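Le plan de travail gris

2022-04-22 – Rangement, cuisine, mauvaise foi

Il y a donc eu un samedi soir d'octobre, enfin un soir quelconque d'octobre, où j'ai décidé que la cuisine serait grise. Pas les murs, que j'ai laissés dans leur jaune de locataire précédent, mais toutes les surfaces : le plan de travail, la petite table, le dessus du meuble bas. J'avais lu quelque part que le gris clair « repose le regard ». Mon regard n'était pas spécialement fatigué, mais on ne refuse pas un peu de repos.

Le catalogue Pillard proposait 14 gris. J'ai rapporté les échantillons chez moi et je les ai promenés pendant une semaine, le matin près de la fenêtre, le soir sous le néon, une fois dans la salle de bains par acquit de conscience. À la fin, j'en aurais juré deux identiques et l'un des deux coûtait beaucoup plus cher. J'ai pris le troisième. Il s'appelait Erura, ce qui ne veut rien dire à ma connaissance, et qui sonne comme une maladie de la vigne.

La pose s'est bien passée, merci. C'est ensuite que les ennuis commencent, parce qu'une surface neuve donne des idées. La mienne m'a donné l'idée de la dégager. Entièrement. Le grille-pain au placard, la corbeille à fruits sur le frigo, le pot à ustensiles dans un tiroir trop bas pour lui (il vit couché, il s'y fait). Restait la cafetière, qui a eu droit à un sursis, puis à une étagère.

J'ai sorti de dessus les meubles 47 objets, et je le sais pour les avoir notés sur une feuille, persuadé que j'en tirerais une leçon. La leçon est que je possédais trois ouvre-boîtes et aucune boîte. Il y avait aussi une clé qui n'ouvre rien, une coupelle de vis orphelines et le mode d'emploi d'un robot Fito que j'ai donné il y a des années, apparemment sans le mode d'emploi. Si la personne qui l'a récupéré me lit : page 11, le couvercle se tourne vers la gauche.

Pour l'entretien, j'ai testé ce que j'avais sous l'évier. Le vinaigre laisse une odeur de cornichon et un sentiment de vertu. Le savon noir laisse des traces que l'on passe ensuite la matinée à poursuivre. Le spray multi-usages fait très bien son travail à condition qu'on ne regarde pas la surface de biais, or je ne la regarde plus que de biais, accroupi, la joue à hauteur du chant, comme un joueur de billard. La solution qui marche chez moi est tristement banale : eau tiède, une goutte de liquide vaisselle, chiffon microfibre bien essoré, puis un deuxième chiffon, sec celui-là. Comptez environ 7 minutes pour l'ensemble, table comprise, et refermez la fenêtre avant.

Ce que le vendeur avait omis de préciser, c'est qu'un gris uni et clair ne cache rien. Mon ancien plan de travail imitait le granit – mal, mais avec une générosité folle. On pouvait y perdre une demi-baguette en miettes sans que personne s'en émeuve. Sur celui-ci, le moindre grain de poivre a une présence de sénateur.

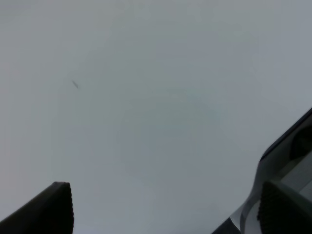

Je me suis surpris à éteindre la lumière pour ne plus avoir à nettoyer. Je me suis surpris aussi à préparer mes tartines au-dessus de l'évier, debout, penché en avant, dans une cuisine qui compte désormais deux surfaces parfaitement libres. Le repos du regard se paie en lombaires.

Côté rangement, en revanche, je ne reviens pas en arrière. Pétrir une pâte sans devoir d'abord négocier avec le grille-pain reste un vrai plaisir, et j'étale enfin ma tarte aux poireaux dans le bon sens. La corbeille à fruits a été redescendue : en hauteur, on oublie les poires, et les poires se vengent. Elle a sa place à gauche, près du mur, et j'essaie de ne rien y mettre qui ne soit pas un fruit. Il y avait un tournevis hier.

On m'a conseillé une grande planche à découper, la Wilczyńska, en hêtre, assez large pour couvrir presque tout le plan de travail. Elle protégerait le gris, elle masquerait les miettes, et je n'aurais plus à frotter. J'aurais donc payé un plan de travail pour poser dessus une planche qui le dissimule. Je l'ai commandée ce matin.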